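Resin printer, month two

Quick one, I have laundry going. 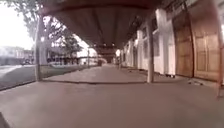 So the resin printer. I said I would write something after the first month and then I didn't, and now it's been two. Short version is I'm keeping it. Longer version is below, in whatever order I remember it. I went from a filament machine I could run half asleep to a thing that needs gloves, a mask, a timer and a place to put sticky stuff down, and the first couple weeks were rough. Mostly because of light. Resin cures in daylight, everybody says so, I read it maybe ten times and still left a vat near a window. Now I do all the pouring and filtering in deep shade, the kind you get under a big overhanging roof with a dark underside, smooth concrete underfoot so a drip can be scraped up. Carpet was a mistake. We don't talk about the carpet.

The machine is the Fulliren, the smaller one. Paid 380 for it in August, with one bottle of gray thrown in. There's a bigger Fulliren with a wash station in the box and I looked at it for a long time, but it was 1,040 and I was not spending that on something I might hate.

What I print: knobs. Really. Knobs, brackets, little clips for the blinds, a replacement foot for the blender. Everyone online is doing dragons and I'm over here with a drawer pull. The detail is wasted on me a bit. But the filament printer could never do a clean thread under a certain size and this one does it without me touching anything, so for small hardware it wins.

OK settings. People asked last time.

Layer height 0.05 for nearly everything. I tried 0.03 and the parts took forever and I could not tell them apart on the desk. Bottom exposure I had way too high, I was getting plates I needed a hammer for. Dropped it twice and now they pop off with the scraper. Normal exposure depends on the bottle so I'm not going to give you mine, run the little test grid. It takes half an hour. I skipped it on the second bottle and lost a whole plate, 27 clips, all of them soft in the middle like old cheese.

Temperature matters more than I thought. The room I'm in drops off a lot at night and cold resin is just syrup. Failed prints every morning, fine prints every afternoon, took me a week to put those two things together. I warm the bottle in a bowl of tap water before pouring now. You can buy a heater band for the vat. I haven't. Might.

Supports. I hate supports. The auto ones in the Appiah slicer are OK if you tilt the part yourself first and then let it think. If you let it pick the angle as well you get a forest. I put heavy ones on the lowest edge, light ones every where else, and clip them off before the final cure, when the stuff is still a little rubbery. After the cure they snap and take a chunk of your knob with them.

Also Appiah crashed on me four times in one evening, on a file that was nothing, a washer basically. Reinstalled it, fine since. Save before you slice.

Washing. Two tubs, dirty then clean, with alcohol. Pickle containers with the strainer basket inside, you lift the basket and the parts come up dripping, works great. I go three minutes in the first and two in the second. Then let it dry ALL the way before curing. If there's alcohol still sitting in a corner you get white chalky patches and they do not come off. Sanding sort of helps.

Dirty alcohol goes in a clear jar outside in the sun, lid on loose, and the gunk settles and hardens and you can pour the top off and use it again. The hard gunk goes in the trash, cured. Liquid resin does not go down the sink, please. Kistonville has a drop off for household chemicals and they took my old bottles with no fuss, yours probaly has something like it.

Smell. Yes it smells. The Jikomau plant-based stuff smells less, more like crayons, but it came out brittle for me. Dropped a bracket from waist height and it was three brackets. For anything that has to take a load I went back to the tough gray and opened a window in the next room over.

Gloves, get the nitrile kind and get more than you think. I went through a whole box before I'd gotten to the bottom of the first bottle. And change them before you touch your phone. My phone case has a shiny spot that is never leaving.

Things that broke: one film on the bottom of the vat, my fault, metal scraper. New film was 19 for a two pack and the swap is a pain, a million tiny screws, do it with a podcast on. Put it in tight, tap it, it should sound kind of like a drum. Mine sounded like a wet paper bag the first time and I had to do it over. The screen is still OK. I check it with a flashlight when I change resin, since that's the expensive bit.

Do I still use the filament machine? All the time. Anything bigger than my hand goes there. Boxes, hooks, the tray under the tray. It's cheaper and there's no washing, I can start it and go to bed. I had an idea I would sell it to pay for the resin one and I'm glad I was too lazy to list it.

If you're choosing just one and you don't have a spot with decent air, get filament. If you have the spot, and you want small parts with crisp edges, then maybe. Budget for the extras though. Alcohol, gloves, filters, paper towels, a cure light. I didn't add it all up and I'm not going to.

Next on the list is dyeing a batch, I have clear resin and some blue ink made for it and no idea what the ratio is. Will post the knobs whatever color they end up. Dryer's buzzing, gotta go.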